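Ultach Swap Shelf: Frequently Asked Questions

Last updated 26/04/2021

The Ultach swap shelf runs on a simple idea: you bring a thing you don't want, and you go home with a thing somebody else didn't want. Most of the questions below came in by email. A few were shouted across the parking lot.

Bag or basket, either will do for bringing things in.

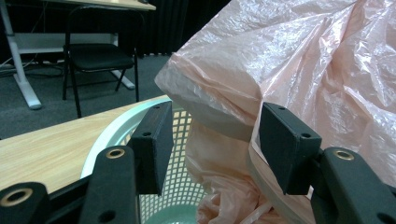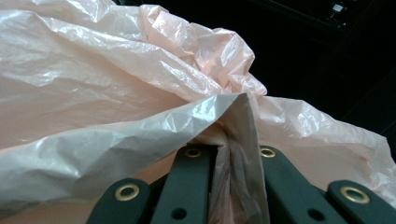
Dropping things off

When can I drop off?

Any time the front door is open, up to 9 at night. Please don't leave things outside after that. Raccoons have no interest in your fondue set, but they will check.

Do I have to take something if I leave something?

No. You also don't have to leave something to take something. Haruto Uchida proposed a points system in November, with a chart. The chart is now on the shelf, free to a good home.

Is there a limit?

10 items per visit. A box of items is not an item. A jigsaw puzzle is one item, and yes, we have had to settle that.

What won't you take?

Car seats, mattresses, opened food, medicine, paint, anything with a gas tank, and encyclopedias. We had a set of encyclopedias once. It took 33 weeks to leave and we still aren't sure who gave in.

Can I bring electrical stuff?

Yes, if it works and has its cord. Tape the cord to the thing. Riku Nagano plugs everything in before it goes out, and he would like you to mention beforehand if it sparks.

What about clothes?

Washed and folded, please. Coats go on the rail, the rest goes in the bins by size. Single socks are not a donation, however good the other one was.

My bag is coming back to me, right?

If you stand there and wait for it, sure. Otherwise it goes in the bag drawer and becomes everybody's.

Taking things home

Can you hold something for me?

For two days, with your name and phone number on a sticky note. "Mine" is not a name. Neither is "Do not touch," though we admire the tone.

I'm a reseller. Is that okay?

We'd prefer you weren't, but we aren't going to follow you home. Leave the kids' stuff and the winter coats alone and we'll get along.

Something I took doesn't work. What now?

Bring it back and tell us what's wrong with it. Please don't slip it onto the shelf again with a hopeful look. The blender went around four times that way.

I dropped something off by mistake. Can I get it back?

If it's still here, yes. If it's gone, write to Tomoyo Murakami and she'll put a note on the board. She has had some luck with this, including one wedding album and one set of keys to a house the owner was locked out of at the time.

Everything else

Is it really free?

Yes. There's a jar for light bulbs and tape. Putting money in the jar gets you a nod.

Can my kid help sort?

From age 9 up, with an adult who stays in the building. Books and toys are the popular jobs. Kitchenware has knives in it, so that one is grown-ups only.

Are dogs allowed?

On a leash, and away from the stuffed animals. This rule has a history.

Who do I complain to?

Yae Arai reads the complaints. She answers the ones with a return address, usually within a week, and usually more politely than they were written.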